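采集工作日志
2019年3月9日
Brikotano项目组 二号工位

一、当日任务安排

本日继续执行家用电器操作类示教数据的采集，对象为台面式微波炉。按照Bratlow实验室下发的任务书，微波炉单元分为开门、关门、放置容器、取出容器、旋钮调节和按键六个子任务。截至昨日，有效示教累计212条，其中开门与关门两项占去大半，旋钮调节一项尚未启动。

上午由本人担任操作员，Ryan Rudd负责标注与复核。开工前核对了臂端零位、夹爪开合行程及固定相机的曝光参数，与前次记录一致，未作调整。台面绿色垫面沿用原件。

二、关门子任务

关门任务的起始状态规定为炉门全开、炉腔内不放置任何物品、玻璃转盘居中。前次评审意见指出，起始门角过于集中，模型在门角偏小时容易从外侧错误接近。据此，本日将起始门角分为两组，全开组与半开组交替进行，每条示教结束后由操作员手动复位，再由复核人确认后方可开始下一条。

接触点的选取需要特别记载。炉门内侧伸出两个白色钩状门扣，与机身右侧的两个黑色插槽相对应。夹爪如从内侧推门，路径会与门扣相交，故操作规程要求一律自门板外侧施力，末段降低速度，直至门扣入槽。凡中途碰及门扣者，不论最终是否关合，均标为次级样本，单独存放。
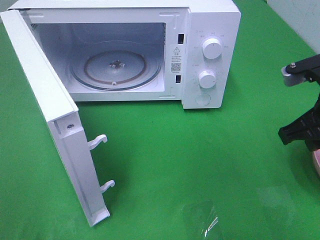 三、采集结果与复核

全日共录得示教76条。经Ryan Rudd逐条复核，有2条因时间戳错位予以剔除，另有6条列为次级样本，其余编入正式集。次级样本不参与首轮训练，留待失败检测模块使用，此项处理已与Wustlow方面的算法组书面确认。

复核过程中对“关合完成”的判定标准有过讨论。原标准以门板停止运动为准，但门板停止时门扣未必完全入槽。现改为同时核对门缝与末端受力曲线，两项均符合方可记为完成。旧数据是否按新标准重新标注，本人意见为应当重标，工作量虽不小，若新旧标准并存，后续评估结果将难以比较。此事已列入待议事项。

四、存在问题

其一，半开组的复位精度依赖操作员目测，两次复位之间存在偏差。偏差本身对数据多样性或有益处，但目前未作记录，事后无从分析。拟在标注表中增设起始门角一栏，由复核人填写。

其二，台面物品的清理要求在现行规程中表述过于笼统，仅有“保持整洁”四字。散落的透明薄膜等小件是否应在录制前移除，各操作员理解不一。建议由Morgan工位与本工位统一口径后，写入规程修订稿。

其三，旋钮调节子任务涉及上下两个旋钮，外形相近，标注时须写明“上旋钮”或“下旋钮”，不得仅写“旋钮”。语言指令模板亦应同步修改，避免训练时产生歧义。

五、后续安排

次日先补录半开组，数量以与全开组持平为限，之后转入旋钮调节的试录。试录阶段不计入正式条数，主要用于确定夹爪的接近角度和单次旋转幅度。按键子任务所用圆形按钮与面板齐平，现有指尖能否稳定按压尚无把握，待试录后再定是否更换指尖。

微波炉单元全部子任务计划于5月前完成，届时统一提交Bratlow实验室验收。本日原始数据已备份两份，校验值登记于工位记录簿，复核签名齐全。设备断电、夹爪归位后离开工位。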